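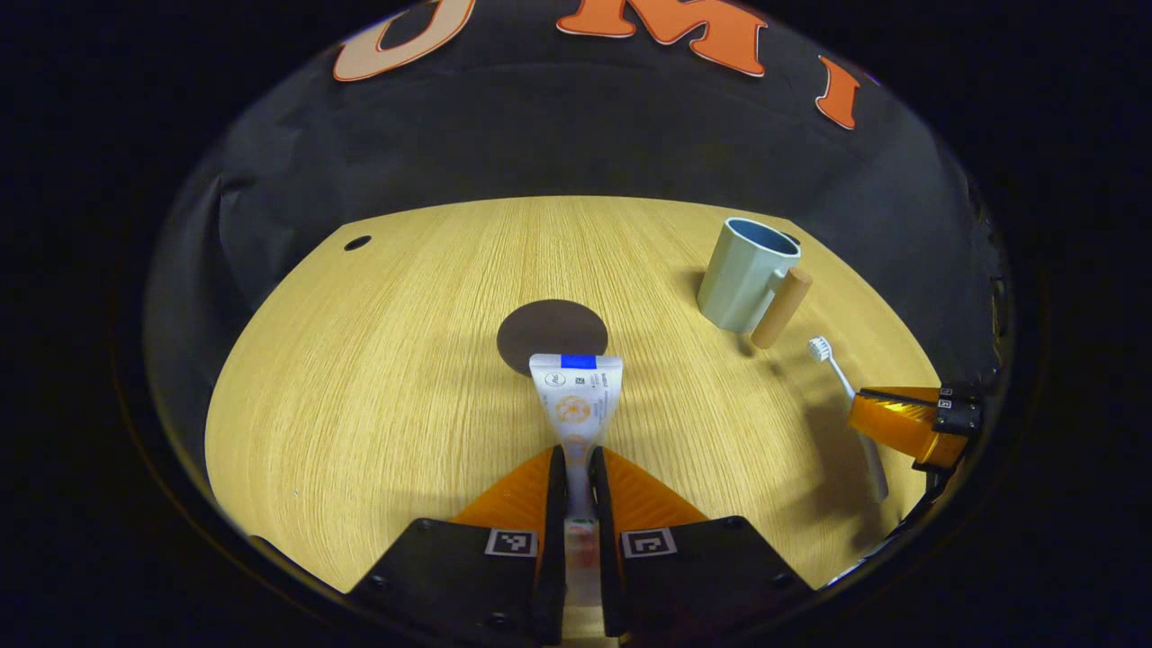
Getting gripper width out of the finger tags (Sakadel 3 and up)

Quick one, been asked for this enough times. You have wrist video from a hand-held two-finger gripper, one small square tag on each finger plate, fisheye lens. You want a clean width value per video frame so the policy has something to learn from. Takes an afternoon the first time, ten minutes after that.

What you need

Sakadel installed and on your path. A calibration file for the lens. One short clip per gripper of the fingers going fully open, fully shut, a few times over. Your demo clips. Disk space, more than you think.

Step 1. Calibrate the lens

Use the fisheye model. Not the normal pinhole one. With pinhole, straight table edges still bow after undistort and the tag corners drift as the fingers open. Print the board flat, tape it to something stiff, move it right out to the edges of the circle. The tags live low in the view so get plenty of board down there too.

Save as lens.json next to the clips. Same resolution as the demos! If you calibrate at one size and record at another, every width is off and no error shows up anywhere.

Step 2. Mask the black ring

Everything outside the lens circle is dead pixels. Set mask: circle in the config. Skip this and the detector wastes time on the rim, and the image encoder later picks up on sensor noise in there.

Step 3. Detect tags

Run:

sakadel tags --clips ./demos --lens lens.json --out tags/

Set the tag family and the real printed size, outer black edge to outer black edge. Measure with calipers, dont trust the PDF, printers scale.

Two-handed setups: the other gripper wanders into view all the time, and its tag gets picked up as well. So every finger needs its own ID. Left hand 0 and 1, right hand 2 and 3, whatever, just no repeats. Then per camera:

keep_ids: [0, 1]

Anything else gets dropped. If you already recorded with repeated IDs you can filter by position, own tags always sit in the lower part of the view, but it breaks when the hands get close. Reprinting is faster.

Step 4. Width from tags

Take both tag centers in the camera frame, subtract, keep the sideways part. That is raw width. Now run the open/shut clip:

sakadel width-cal --clip open_shut.mp4

It stores min and max, and maps raw to 0 at shut and max at full open. Do it again any time you swap finger pads. Soft pads squash so the shut value moves a bit between sets.

Step 5. Fill the gaps

Tags drop out. Shadow from the other hand, motion blur, something long hanging down between the fingers. Our Flistitz set had 1,034 clips and 372 of them had at least one gap. Most were tiny.

Up to 10 missing video frames in a row: straight line between the good values on each side. Longer than that: cut the clip there or throw it out. Do not hold the last value. We did that in April and the policy learned to freeze half way through a grasp, took ages to find.

If only one tag is lost you can mirror the other one across the center line, as the fingers are geared together. Flag: --mirror. Fine for most things.

Step 6. Look at it

Plot width over time for a few clips. You want flat, ramp down, flat at object thickness, ramp up. A tapered thing like a tube will give different grasp widths depending on where it was grabbed, that's fine, leave it alone. Spikes are bad detections. Median filter of 3 kills nearly all of them.

Step 7. Export

sakadel export --format baidoo --out train/

Baidoo wants meters, not millimeters. Adatent reads the same files but wants width before rotation in the action vector, pass --order width_first.

Known problems

Glossy tags glare under ceiling lights. Print matte.
Width jumps at every clip start: timestamps off by one, use --trim-first.
Zero detections in the whole set: wrong tag family. Its always the wrong tag family.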